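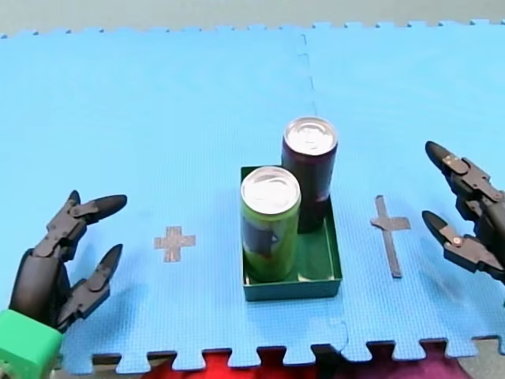

托盘里的两罐

【讨论】无糖提神饮料替代咖啡,有人真的替成功了吗?

版块:吃喝与钱包
楼主:Lenni_Salminen

先说结论免得有人看到一半来骂我:我不信。但我愿意听反例。

起因是我们办公室从六月开始不少人换成喝罐装的提神饮料,理由五花八门,有说咖啡伤胃的,有说喝咖啡牙黄的,还有说“咖啡的能量是借来的,这个的能量是给你的”。最后这句是Sanon宣传页上的原话,我同事背得一字不差。我问他能量是谁给的,他说是茶氨酸。

我把Sanon的成分表抄了一遍。每罐咖啡因80毫克,然后是茶氨酸、几种B族维生素、甜味剂、香精,还有一个“植物专注复合物”,不写含量。80毫克咖啡因什么概念,一小杯普通滴滤咖啡差不多也就这个意思。也就是说你花几倍的价钱买了一杯凉的、甜的、带气的咖啡因水,然后告诉别人你戒咖啡了。

我的疑问:
一,除了咖啡因之外的那些东西,按这个量,有人能喝出区别吗?我指的是不看罐子的情况下。
二,“下午不会崩”这个说法哪来的?
三,订阅制到底省不省钱,我算来算去都是亏的。

欢迎喝的人来说,最好说具体一点,喝了多久,一天几罐,之前喝多少咖啡。“感觉状态很好”这种就不用写了。

——

回复
Hertta小路

我喝的,来当靶子。

喝了快一个夏天,一天一罐,早上喝。之前是一天三杯咖啡,美式,自己磨豆。变化有两个,一是手不抖了,二是晚上能睡着。你要说这是茶氨酸的功劳我不敢打包票,但是确实有变化。

价格我承认贵。不过你拿自己在家煮的咖啡去比不公平,你应该拿楼下买的比。楼下一杯拿铁什么价大家心里都有数。

——

回复
Lenni_Salminen

引用 Hertta小路:之前是一天三杯咖啡……手不抖了,晚上能睡着

三杯减到一罐,咖啡因少了一大半,手当然不抖,晚上当然能睡。你把三杯咖啡改成一杯咖啡,什么都不加,我猜效果一样。这个对照你做过没有?

——

回复
Hertta小路

没做过。我又不是在写论文,我就是想睡觉。

但是我试过很多次减咖啡都减不下来,机器就在那儿,顺手就按了。换成罐装的之后,喝完就没了,要再喝得下楼去冰箱拿。对我来说这个就是用处。你可以说这个用处跟成分没关系,行,我接受。

——

回复
不加糖的Vilho

楼上这段我觉得是全楼到目前为止最老实的话。卖点应该改成“喝完就没了”。

我在超市做过两年饮料货架,说点货架这边的事。提神饮料这一块,换包装比换配方勤快得多。老的那批罐子都是黑底大闪电,给开夜车的人喝的。后来女顾客多了,坐办公室的多了,就开始出浅色的、水果色的,字也变小了,“能量”两个字换成“专注”“清醒”“平衡”。你把两代的罐子翻过来看背面,主要的几样东西没怎么变。Borau当年换包装那次我印象很深,老款打折清仓,新款涨价上架,我拿着两罐对着灯看了半天配料,顺序都一样,就多了个青柠香精。

当然这只是我看到的那一家,别的牌子我没对过。

——

回复
Brynhildur在北边

Vilho说的包装这个我有话说。颜色对味道的影响比大家以为的大。绿罐子大家就觉得酸、清爽,紫罐子就觉得浓、甜、有莓果味。我家里人聚会的时候我倒在杯子里给他们猜过,猜对的没几个,而且猜错的人特别自信。我妈坚持说葡萄味的那杯是“草药”。

所以楼主第一个问题,不看罐子的情况下,别说茶氨酸了,口味都未必喝得出来。

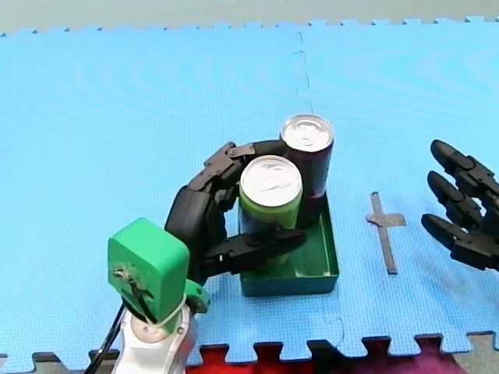
前面青绿色,后面深紫色

你们看到这两个颜色,第一反应各是什么味?先别查,直接说。

——

回复
Saimi夜班中

绿的青苹果,紫的葡萄。

——

回复
不加糖的Vilho

绿的青柠。紫的我猜黑加仑,或者“宇宙风味”之类的东西。

——

回复
Hertta小路

绿的我第一反应是抹茶……可能是最近喝多了。紫的葡萄。

——

回复
Lenni_Salminen

你看,三个人三种绿。我要是厂家我就只生产一种味道,换罐子卖。

不过Brynhildur你这个猜味道的玩法也有毛病,人在聚会上本来就不认真喝,而且前一杯会影响后一杯。要猜得准至少得隔一会儿,漱口,顺序打乱。你妈说是草药搞不好是因为前面吃了别的。

——

回复
Brynhildur在北边

有道理,她前面吃了腌鱼。

但是我还是坚持颜色有影响。你不能因为我的做法不严谨就说结论不对,最多说我没证明。

——

回复
Lenni_Salminen

那是,我收回一半。

——

回复
Saimi夜班中

我上夜班的,说说实际使用。

我同意咖啡因就是咖啡因,但我不同意楼主说“凉的带气的咖啡因水”好像没有任何差别。夜里三四点的时候热咖啡我喝不下去,胃里翻,凉的带气的能喝下去。这个差别对坐办公室的人可能没意义,对我有意义。

“下午不会崩”我换成“早上下班不会崩”来讲,完全不成立。Sanon喝过,Borau喝过,便宜的超市自有牌子也喝过,该崩还是崩,大概就是喝完几个小时以后人突然像被拔了插头。唯一有用的是上班前睡够。再有就是别在后半夜喝,不然回家躺着眼睛瞪到中午。我现在规定自己下班前好几个小时就停。

还有一点没人提:甜味剂。喝多了我嘴里一直有那个味,吃水果都觉得不甜了。

——

回复
Hertta小路

甜味剂那个味我也有!尤其是放到不够冰的时候,后味特别长。刚从冰箱拿出来就还好。

——

回复
不加糖的Vilho

冰的时候甜味和苦味都会弱一点,所以罐子上都印“冰镇后饮用”。货架上常温的那批试饮就没人买,推销员一走全剩下了。

——

回复
Lenni_Salminen

好,第三个问题,有人愿意算账吗。Sanon的订阅我朋友给我看过,他一个月花超过300,说“平均下来一天也没多少”。我对“平均下来一天”这个句式过敏,什么东西除以三十都没多少。

而且他那个订阅是按90天一期扣的,中途退要扣掉已经享受的折扣,等于你前面省的全吐出来。条款在最底下,要点开“了解更多”再点开一次才看得到。我不是说这违法,我是说一个东西要是真好喝到大家离不开,不太需要这么设计。

——

回复
Hertta小路

我没订阅,我在Tuominen那家小店零买,一周去一趟,礼拜天下午人少。零买比订阅单价高一点点,但是不想喝就不喝,划算。而且说真的,订阅寄来一大箱堆在家里,你会喝得更多,跟我前面说的“喝完就没了”正好反过来。

——

回复
不加糖的Vilho

引用 Hertta小路:堆在家里,你会喝得更多

对,整箱促销就是干这个用的。家里有多少就喝多少,跟薯片一样。

——

回复
Brynhildur在北边

插一句跟订阅有关的。我用过Arkis那个记录睡眠和饮食的应用,里面提神饮料默认算在“水分摄入”里,喝一罐还给你打个勾,界面撒花。咖啡却单独列在“刺激物”下面,是橙色警告。同样的咖啡因,一个撒花一个警告。我写信问过,回信说“感谢您的建议,已转交相关团队”。

我没有证据说他们收了谁的钱,可能就是做分类的人偷懒。但是我看到有人拿Arkis的截图证明自己“换了饮料以后刺激物归零”,那就很好笑了。

——

回复
Saimi夜班中

我们科室就有人发过这种截图。

——

回复
Lenni_Salminen

这个太典型了,我要存下来。回头给我那个背宣传语的同事看。

——

回复
Hertta小路

你对你同事的执念有点深哈哈。人家就是喜欢喝,你天天拿成分表去找他,他在办公室也挺难受的吧。

我觉得你这个帖子前半段是有道理的,宣传夸张、成分不写清楚、订阅坑人,都该说。但你有时候滑到另一边去了,好像谁喝谁就是被骗了。我知道我喝的是什么,我就是图凉快、有气、甜一点、没糖,顺便提提神。我为这个付钱,没觉得上当。

——

回复
Lenni_Salminen

这条我认。我针对的是说法,喝的人随意。至于同事,他先来劝我戒咖啡的,劝了我好几回。

但“植物专注复合物”不写含量这件事我还是不放过。要么写清楚多少,要么别放在罐子正面最大的那行字里。现在的情况是正面字最大,背面字最小,中间什么都没有。

——

回复
不加糖的Vilho

买的时候教大家一个笨办法:单独拿起来,转到背面,先找咖啡因那一行,再看每罐还是每百毫升。有的牌子写的是每百毫升,乍一看数字很小,一罐下来并不小。罐子摆成一排的时候你只会看正面,那个面就是给人在几步外看的。 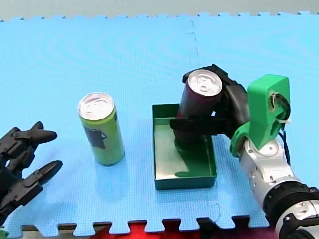

青绿色那罐,单独立着

正面那个图案你看得越久越记不住它写了什么,这点我对所有牌子都一视同仁地烦。

——

回复
Saimi夜班中

每百毫升这个坑我踩过。以为喝得不多,其实两罐下去手心都出汗。后来才看明白是按百毫升写的。

心脏不好的、怀孕的、吃药的还是先问医生吧,别在论坛问。我虽然上夜班但我是管仓库的,上次有人私信问我能不能跟降压药一起喝,我真不知道。

——

回复
Brynhildur在北边

回到楼主的标题,有人真的替成功了吗?看下来是Hertta减量成功了,Saimi是换了个能喝下去的温度,剩下的人都没替。我自己现在是早上咖啡,下午偶尔一罐,加起来比以前还多。所以我算失败案例,请登记。

——

回复
Lenni_Salminen

登记了。

我打算自己试一下Hertta没做的那个对照:一段时间每天只喝一杯咖啡,别的都不喝;再一段时间每天只喝一罐,别的都不喝。睡觉和下午犯困都记本子上,不用Arkis。我知道一个人不算数,也知道我本来就有偏见,所以让我室友帮我盲着看记录,他不知道哪段是哪段。有人愿意一起的话跟帖,人多一点比我一个人强。

——

回复
Hertta小路

我可以,我先喝咖啡那段。不过机器就在那儿,我不保证。

——

回复
不加糖的Vilho

先喝哪个最好抽签,别自己挑。还有,周末算不算?周末起得晚,我觉得应该单独记。

——

回复
Lenni_Salminen

周末单独记。抽签也行,我今晚把表格弄出来贴在下面。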